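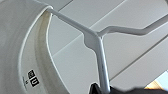
Sowmya Kurian objected that a run should not count as finished when the gripper opens, only when the arm is back at its rest position with nothing touching it. She raised it in the second session, and the student teams spent most of that hour on it. We had left the definition open on purpose, and the section below describes what the teams settled on and how the tasks were built around it.

4.2 Task design and recording

The project course ran with 13 students in the first teaching period. Most had taken one programming course and had never worked with a physical arm. They were divided into teams, and each team was asked to propose household or office tasks, write a task sheet, carry out the task by remote operation, and label the recordings afterward. The instructors supplied the arms and the recording software, which the course calls Skakholm. Everything else, including the choice of objects, was left to the teams.

A task sheet had to fit on one page. It named the starting position of the arm, the objects allowed in the work area, the end state, and the reasons for which an operator could stop a run early. The first sheets were too long. One team wrote a full page about a single jacket and then could not agree on whether it had been followed. The shorter sheets used later in the course gave fewer disputes at the labeling stage, though they also left more to the operator's judgment.

Two families of tasks were kept. The first was storage: reaching into a piece of furniture, taking hold of something hanging or leaning inside it, and bringing it out past the doors. The second was sorting, where items were moved between open containers. Storage tasks were popular in the proposal round and much less popular once the teams had tried them. The doors limit the approach angle, and an operator who comes in too low has to back out and start again.

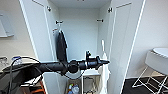
Amrit Lemieux and Isabelle Dhillon wrote the rule that the other teams later copied. An operator may back out once per run. A second retreat ends the run, and it is labeled as incomplete even if the object was already in the gripper. The rule is strict, and we discussed loosening it, but the students preferred a rule they could apply from the recording alone. Labelers did not have to guess what the operator had been trying to do.

Labels were entered by a member of a different team from the one that made the recording. Each run got a start mark, an end mark, an outcome, and a free text note. The notes were optional at first. After the sheet revision on 16/10/2021 they became required for any run labeled incomplete, and Diane Campbell's team added a short list of standard phrases such as "lost grip" and "blocked by door" - partly to save typing and partly so that the notes could be searched.

Sorting tasks needed less discussion. The containers are open from above, and the end state is easy to see from the head view. The difficulty lay with soft items. A bag or a piece of cloth changes shape when it is set down, and the teams did not agree on whether an item draped over a rim was in the container or not. They decided that it was in if no part of it touched the floor or a neighboring container. 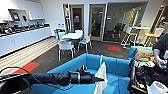
Figure 3. The arm over one of the two blue bins used for sorting, seen from the head view.

In all, 98 runs were kept for the analysis in Section 5. Runs were dropped if one of the camera streams was missing or if the task sheet had changed between recording and labeling. We did not drop runs on account of outcome. Incomplete runs are part of the set, and several of the students' final reports deal only with those.

We also asked each team to review the recordings of one other team without sound and without the notes, and to mark the moment at which they thought the gripper first made contact. Wrist views were the harder of the two for this. Objects close to the lens are seen only in part, and a reviewer may not know which object is in view until the arm moves back. Tanner Marchand suggested showing the wrist and head views side by side, and Skakholm was changed to do so before the final round of labeling.

The question from the second session was answered in the end by keeping both marks. The end of the task is the moment the gripper opens for the last time, and the end of the run is the return to rest. Durations reported in Section 5 use the first of these unless stated otherwise.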